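Our Visit to the Langat Open Day: Project Report
By Nafula Obura and Shabani Kombo 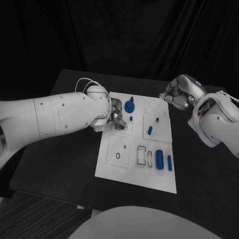

Halima Obura wrote in the margin of our first draft that we should say early on why putting pegs on a board is hard for a machine, as most of her class would guess it was easy. So we will try!

The task board is white with blue parts, among them pegs, cylinders and a gear, and the robot works at it with two arms and two silver hands with jointed fingers. A person feels when a peg is a little crooked and fixes it without thinking. A robot has to notice the tilt somehow, and then decide how hard to push – and that, our guide Godfrey Ndung'u told us, is where most of his team's evenings go.

We had planned to stay for one demonstration and ended up watching 10, partly because we liked it so much and partly because the bus back to Brenutcombe was late. Between runs we asked about grip, about the printed outlines on the board, and about what happens when a part gets dropped (they pick it up and start over, just like us).

For our own project we want to build a simpler board out of cardboard and time our classmates on it, first with bare hands and then in thick gloves. Zawadi Okoth has already offered her ski gloves.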